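4.2 What we saw at the open day

The Murnavel open day in Grindville was our first chance to watch the disassembly cell with people standing around it, and I'll admit I was more nervous than the robot looked! Kimie Chiba ran the desk, Masaru Hirose kept the notes, and I mostly hovered (and got in the way). We'd planned on 20 visitors and got 25, so the line ran out into the hallway. What most of them wanted to see was the wrist view on the big monitor. With the fingers right up at the processor socket, the gripper hides a good part of what it's working on, and that got us talking with the visitors about occlusion long before we reached the part of the talk where we'd meant to bring it up.

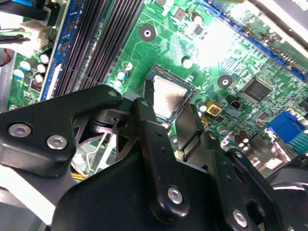 4.3 Sockets, levers and questions

The socket is my favorite part of the job, so I talked too long about it. There's a thin wire lever, a metal load plate on a hinge, and a processor that has to be handled gently, all in a space a person reaches into without a second thought. Fig. 7 has the plate standing open on a Dell board, with the processor's silver top in view below the hinge.
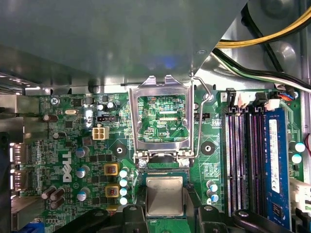
Meriem Tazi asked whether we give the controller a model of each board, and we don't. Domański's planner works from the wrist view and a short list of part types, which keeps setup quick but leaves it guessing when a cable droops across the part it wants. A retired repair tech spent a long while on that point with us, and his advice on moving cables first went straight into our task order in March.

Power supplies got the other big crowd. The label is a gift for sorting, with the part number DP/N 0HYV3H in larger type and an 80 PLUS Bronze logo in the middle, but glare on bare metal is a real headache for the reader.
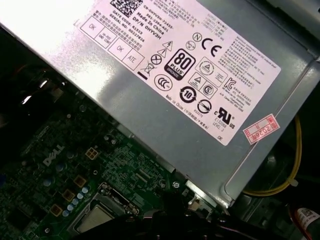

Reiko Uchida wants to try a second light on the Nadska mount before we touch the reader code, and I'm with her on that. We also came home with 318 written comments, some of them very long (one had a wiring sketch!), and Wakana Arai is still sorting them by topic. The ones on cable handling are taken up in Section 5.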